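Grarnside Commodity Exchange

The Grarnside Commodity Exchange is a regional market for agricultural futures, dealing mainly in coffee, barley and wool. It is operated by Siriwardena Holdings and is best known for its Kona contract, a coffee future used by small importers to fix prices ahead of delivery.

History

The exchange opened as a weekly grain auction with four member firms. Futures trading was added later, and floor trading ended when orders moved to the Flestix electronic system. Membership has since grown to 200 firms. Jamila Samarakoon was appointed chief executive on 31 May 2022.

Trading and settlement

Each Kona contract covers 100 bags of green coffee. Most positions are closed before expiry, and the December contract is usually the most active. Sellers who hold to expiry must deliver to an approved warehouse. Buyers and sellers both post margin, which is adjusted at the end of each trading day. Daily volume averages about 400 contracts.

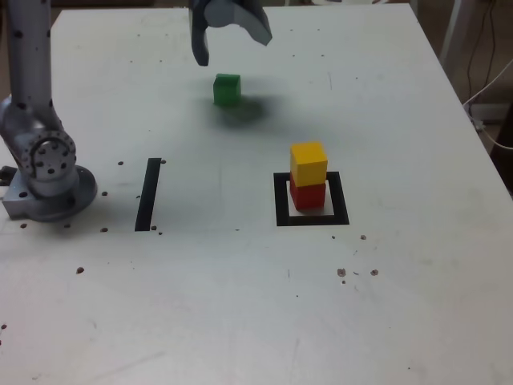

What happens if a member cannot meet a margin call?

The exchange closes the member's open positions at the market price and covers any remaining loss first from the member's deposit, then from the guarantee fund.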